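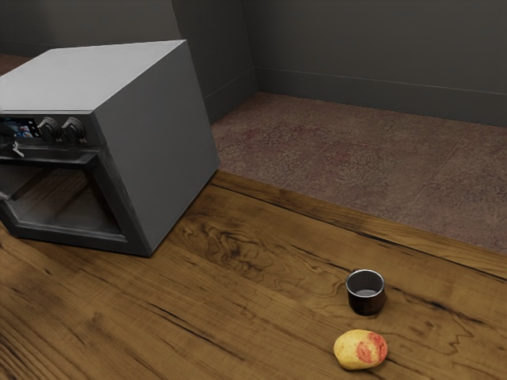

December, 6:40 a.m. Wafers first, before coffee, since I promised myself I'd stop eyeballing the walnut and start weighing it. For anyone in the shop who missed my speech about this: you cut a thin slice across the board, weigh it right away, bake it until it quits losing weight, weigh it again, and the difference is your water. You don't need a lab for it. A plain gray countertop oven with a couple of round knobs on the front will do the whole job, as long as you check the real temperature with a separate thermometer and don't believe the dial. I want just over the boiling point of water. Much hotter and you start cooking off things that aren't water, and then the number is garbage and you've stunk up the building (ask me how I know).

The boards are the ones from Plaltham, the yard tree Wellington Coutinho talked us into. Flat sawn, ends painted the day it was milled, stickered under the lean-to ever since. The pin meter has been telling me all kinds of cheerful nonsense about them. I got one reading I loved and moved the pins a hand's width and got one I hated. Pins only tell you about the wood the pins are in! And mine are short, and the shell of a board is always drier than the middle. So, wafers.

Cut it well in from the end, past any checks, clear of knots. I knocked the fuzz off the edges with my thumb before weighing because crumbs that fall off in the oven count as water if you let them. Then straight to the scale. I mean straight there, don't stop to answer the phone.

Wet weight 253 grams (it's a fat wafer, I know, the fence slipped and I decided more wood was fine, it only means more baking).

Numbers so I don't lose them again:

wafer wet: 253 g
wafer dry: 199.2 g
water gone: 53.8 g
53.8 divided by 199.2, times 100 = 27 percent

So 27. I had it in my head as nearly ready. The meter said so, in its nice spot. Twenty-seven is a board that has been hanging out under a roof and has barely gotten down to business.

Edileuza Peixoto reads these pages and she'll want to know why I divide by the dry weight and not the wet, because she asked me last time and I gave a bad answer. Better answer: the dry wood stays put. The wet weight changes every time you look at it, so if you divide by that you're measuring with a ruler that shrinks. It does mean very wet wood can come out over 100 percent, which sounds like a mistake and isn't. Fresh cottonwood does it easily.

Sample board next. This is the one that lives in the stack with a pull-out slot so I can get at it without unstacking everything. I cut it right next to the wafer and sealed both new ends with the leftover Homley paint, two coats. Weighed it before the paint went on, which matters. 3,093 grams.

If the board is at the same 27 as its wafer, then:

3,093 divided by 1.27 = 2,435 g bone dry (calculated, I'm not baking a whole board)
2,435 times 1.08 = 2,630 g at 8 percent

And 2,630 is what I wrote on the board itself in lumber crayon, big. When it weighs that, it's furniture wood. So it has 463 grams to lose, a hair over a pound of water out of one short board. I stood there thinking about that for a minute, and then about all the rest of the stack, and then I went and turned the dehumidifier bucket around so the hose side faces the drain.

Kiln stuff. It's the same insulated box as last winter, with the Carinton fan swapped in for the old one. It's louder but it moves air through the whole stack now; I held a strip of tissue at the far side and it lifted at every gap, top to bottom. Last year the bottom courses just sat in dead air and grew fur. Baffle on top is a moving blanket and it's ugly and it works great. I also restacked the left side, where the stickers had wandered out of line. If they aren't right over each other the weight goes down crooked and the boards take that shape and keep it forever.

Plan is go easy. Walnut is pretty forgiving, but these are thick and I'd like to keep them in one piece. Dehumidifier on half days for now, no added heat, weigh the sample board every morning at the same time and write it down even if it's boring. ESPECIALLY if it's boring. If it starts dropping too fast I'll shut the thing off and leave the box closed overnight.

Things I did wrong and would like to not do again:

Weighed the wafer on the big scale first. It only reads to the nearest five grams, which on a wafer is hopeless. Small scale for wafers, big scale for the board. The big one is fine there, but I used Wellington's good one anyway and I owe him a set of batteries.

Opened the oven too soon and too often. You want two weighings in a row that match, with a good long gap between them. I was hovering. My first "dry" number was too heavy and gave me a moisture reading I liked better, so naturally I almost kept it.

Wrote the first weights on the wafer in pen. Pen goes pale brown on walnut when it bakes and then you're tilting it at the window trying to read your own handwriting. Soft pencil.

Side note on color. The wafer came out of the oven a flat cocoa brown, no purple left at all. The boards in the stack still have that streaky purple-green thing at the sapwood line that I love. It'll fade no matter what I do. Chin Street Cabinet used to steam theirs to blend the sapwood in and I've never liked the result, it all goes the same gray-brown and you might as well have used stain. I'd sooner cut around the white or leave it showing on purpose. Edileuza wants a piece with a clean sapwood edge for the bench back, so I've put chalk on the one I think is hers. Nobody plane it please.

4:15 p.m. Quick add. Sawed a fork out of a scrap from the same board to look for stress, the usual prongs test. Prongs stayed straight when I cut them. Left it on the sill by my bench to see if they pinch in overnight. Please don't throw it out, it looks like trash but it's data.

Also the lean-to tarp is flapping again on the north corner. Needs a new grommet. I put a brick on it.

To do: batteries for Wellington, soft pencils, grommet kit, find the other clamp, re-cut a wafer from the middle of the stack once the sample board is halfway down, and see if it agrees with my arithmetic.

Share 3 Comments 5

Notebook | Lumber | Finishing | Shop Hours | Older entries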